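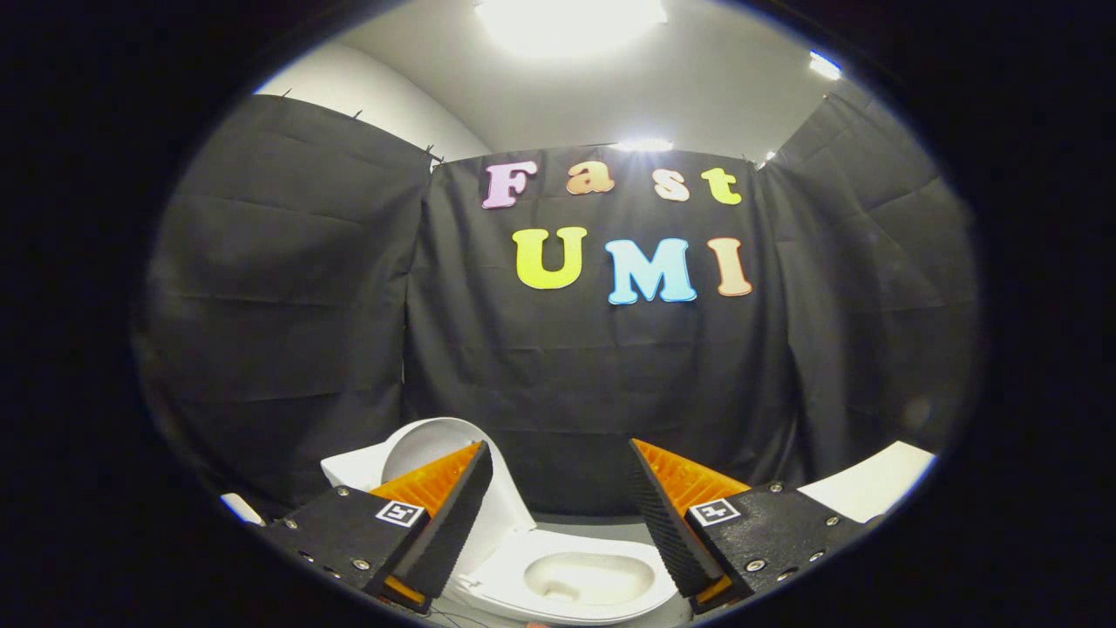 公衆トイレの改修、9月に着工へ 市内43か所を順次洋式に

市は2025年3月20日、公園や駅前広場などに設けている公衆トイレの改修計画を公表した。対象は市が管理する70か所のうち、和式便器が残る43か所で、9月に最初の工事に入る。残る27か所は洋式化を終えており、今回の計画には含まれない。

計画によると、改修は2期に分けて進める。第1期は利用の多い駅前広場、中央公園、川沿いの遊歩道にあるトイレを優先し、第2期で住宅地の小規模な公園に移る。第2期の着工時期は、第1期の進み具合と予算を見て決める。

工事の主な内容は、和式便器から洋式便器への取り換え、床の段差の解消、手すりの設置、照明の交換となっている。床は水を流して洗う湿式から、モップなどで拭き取る乾式に改める。市の担当課は、湿式の床は乾くまでに時間がかかり、冬場は滑りやすいという声が以前から寄せられていたと説明している。

市は昨年、公園の利用者と周辺の住民を対象にアンケートを行い、1,000人から回答を得た。公衆トイレを「あまり使わない」「使わない」と答えた人に理由を尋ねたところ、和式しかないこと、においが気になること、夜間に暗いことが上位に並んだ。自由記述の欄には、子ども連れでは個室が狭くて入りにくい、荷物を置く棚がほしい、といった意見もあった。一方で、便座に肌が触れるのを避けたいとして、和式を一部残すよう求める回答も寄せられた。

この点について市は、個室が複数あるトイレに限り、1室を和式のまま残すことも検討したが、清掃の手順が二通りになることや、利用者の多くが洋式を希望していることから、すべて洋式にそろえる方針とした。各個室には便座用の消毒液を備える。

設計と施工の管理は、公募で選ばれた設備会社のクロトラ（Clotora）が担う。床材と間仕切りは建材メーカーのマブブリッジ（Mavbridge）が納める。便器は節水型とし、部品の交換がしやすいよう、原則として全か所で同じ型を使う。

工事中は対象のトイレが使えなくなる。市は、近くに代わりのトイレがない中央公園と川沿いの遊歩道に仮設トイレを置く。駅前広場では、隣接する商業ビルの1階のトイレを営業時間内に利用できるよう、ビル側と調整を進めている。工事の日程と代わりのトイレの場所は、着工の前に現地の掲示板と市のホームページで知らせる。

改修後は清掃の回数も見直す。現在は多くのトイレで1日1回としているが、駅前広場と中央公園では1日2回に増やす。壊れた箇所や紙切れの連絡を受けるため、各トイレの入り口に管理番号と電話番号を記した札を取り付ける。電話の受付は午前8時半から午後5時15分までで、夜間の連絡は翌朝に対応する。

また、老朽化が進んだ一部のトイレについては、改修ではなく廃止を求める意見も地元から出ている。東部の児童公園では、いたずらが続いたため夜間は施錠しており、利用も少ない。市は廃止する場所を現時点では決めておらず、第2期の着工までに自治会などから意見を聞くとしている。

計画書の全文は市役所の都市整備課と各地区の市民センターで閲覧できる。意見は書面か電子メールで受け付け、様式は自由。住所と氏名のほか、特定のトイレに関する意見の場合は、その公園名か最寄りの交差点名を書き添える。寄せられた意見は、個人が分からない形でまとめ、第1期の着工前に公表する。

説明会は、第1期の対象となる地区の市民センターで開く。申し込みは不要で、市外の人も参加できる。手話通訳や要約筆記が必要な場合は、事前に都市整備課まで連絡する。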